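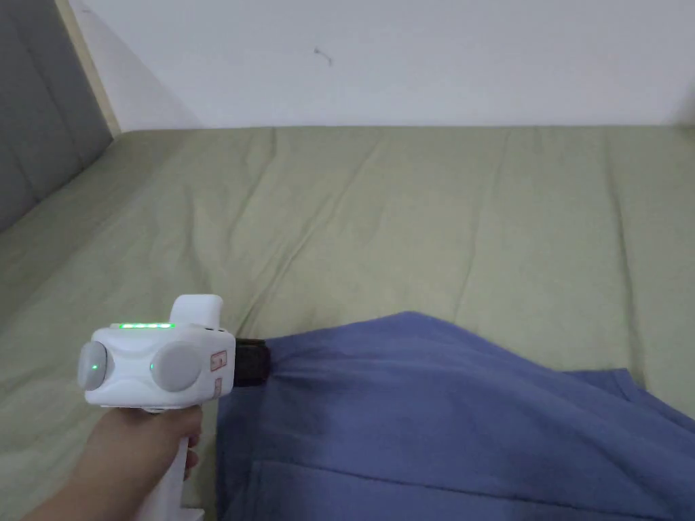 Blue cloth on the bed, ready for folding.

The bed is the best folding table in the house

Ifeoma Lawal folds her laundry on the bed, and she has tried the alternatives. The kitchen table was always covered in mail. The ironing board was too narrow for anything bigger than a pillowcase. A bed is wide, it sits at a decent height, and you can walk around three sides of it.

Lawal ran the linen room at the Trelluvholm guesthouse for 14 years, where 200 sheets a week passed through her hands. At home she does one load at a time and puts it away before starting the next.

Her first rule is to make the bed. Pull the duvet straight and smooth it from the middle out. It won't go completely flat – a duvet never does – but the big ridges should be gone. A shirt folded over a ridge picks up the ridge.

Her second is to lay out one piece at a time. Spread it, find the edges, and pull gently at the corners until the wrinkles ease. Soft cotton moves under your hand, so pinch the near edge and draw it toward you. Pushing only bunches it up.

A pale cover helps too. Blue or dark clothes show up clearly against it, and so does lint. Keep the pile away from the side of the bed, where a sleeve or corner will slide over and take the rest along.

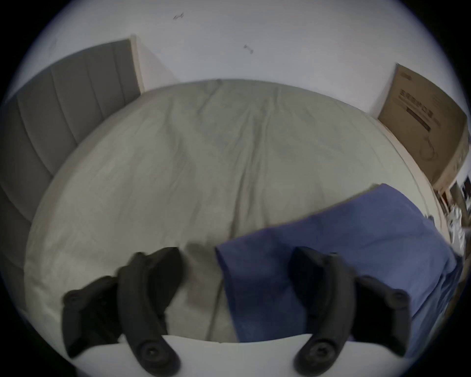
When the pile gets too big

Garba Idahosa, who shares a house in Plesel with 2 teenagers, used to fold once a week and dreaded it. Now he folds in February the same way he does in summer, a few pieces each evening before bed. Towels go first because they are quick. Shirts come next, and socks wait in a heap by the pillow.

He doesn't iron. He shakes each piece once, folds it in half lengthwise, then in thirds, and carries the stack straight to the drawer.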